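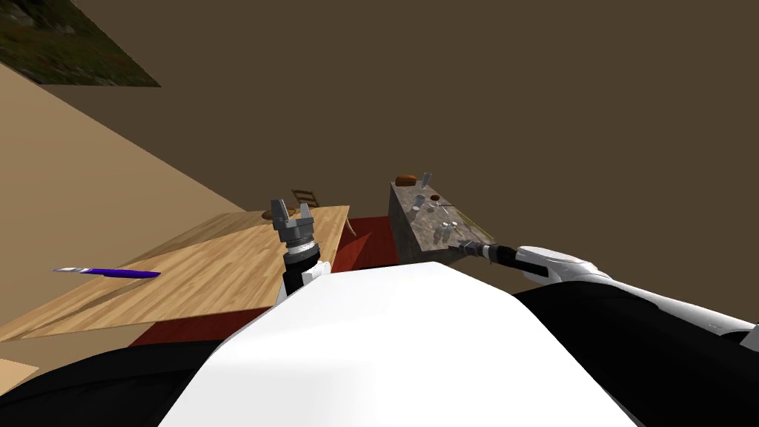 Siham_S
Original poster
I am trying to decide what to do with the middle of my kitchen, and I would be grateful for opinions from people who cook every day. The room is 313 cm wide and 347 cm long, and there is one short counter next to the sink. My husband wants to buy a fixed island with drawers. I prefer a counter plus an ordinary wooden table, the two kinds of surface you see together in the rendered room, so that I can sit down when I clean beans or fold pastry. In my parents' house all the work was done sitting at the table, and I never learned to enjoy chopping while standing. The kitchen shop in Hesville told us that a table is "a step back" and that people regret it. Is this true, or do they only want to sell the island?

ewaweru
In a room of 313 cm I would not put an island at all. Take away the depth of your counter, which is normally 60 cm, and then leave 90 cm to walk on each side. You have 73 cm left for the island, and that is if the opposite wall is completely free. Where is your refrigerator?

Siham_S
The refrigerator is on the opposite wall, unfortunately. I did not think to subtract it.

ewaweru
Then you have your answer about the island. But I have a doubt about the table also. A table with chairs needs more space than an island, because a chair has to go backward when a person sits. Please draw it on paper with the chairs pulled out. Everybody draws them pushed in.

Nisreen H.
I must disagree with the last post. A table can be moved! We have ours against the wall from Monday to Saturday and we pull it out on Sunday when my sisters come. You cannot do this with an island. Also a table is lower, and for dough the lower height is much better for the shoulders (mine anyway, I am not tall). I have made bread at the same table for years and I would never change it for a stone top.

dima_k
Lower is better for dough, yes. For cutting vegetables standing up it is terrible. My table is 74 cm and after one big salad my back is finished. So it depends on whether Siham will really sit down to work, every time, also when she is in a hurry. I thought I would sit. I do not sit.

Nisreen H.
But she wrote that she wants to sit. Why do we not believe her?

dima_k
I believe her. I am only telling what happened in my house.

rimaj
One more thing about the wood. If you will work directly on it, ask what is on the surface before you pay. Ours came from Awwad and it had a thick shiny varnish. It looked very nice in the shop, but a hot pot left a white ring in the first month. We sanded it and put oil, 3 thin coats, with one night of drying between them. Now I put a little oil again each January and it is fine. It has marks, of course. I do not cut on it, I use a board.

ewaweru
Agreed on the oil. I would only add: please do not fold up the rags and throw them in the trash when they still have linseed oil in them. They can heat up by themselves and start a fire. Open them flat outside until they are dry and hard.

rimaj
Yes, thank you, I forgot to write this. It is important.

Siham_S
Thank you all. I made the drawing with the chairs pulled out, as ewaweru asked. With four chairs it does not work, the refrigerator door hits the second chair. With a narrow table and 2 stools that go completely under it, it works, and I can still open the oven. The table would stand with its short side to the window. My husband looked at the drawing for a long time and now he says that he never liked the island so much – I will not comment on this.

What I still do not know is where the drawers go. He was right that we need them. The short counter has only one, and it is full of lids.

Nisreen H.
There are old tables with one drawer under the top, for cutlery. Look for a used one. But check with the stool that your knees have space, some of these drawers are very deep.

dima_k
Or a shelf cart with wheels next to the counter. I have the Sutia one. It is not beautiful, and one wheel makes noise, but all my lids are in it.

ewaweru
I would put deeper drawers under the existing counter before buying any more furniture. Usually the cabinet can stay and only the inside is changed. Can you measure the inside width and write it here? Not the width of the door, the inside.

Siham_S
I will measure it this evening when the cabinet is empty.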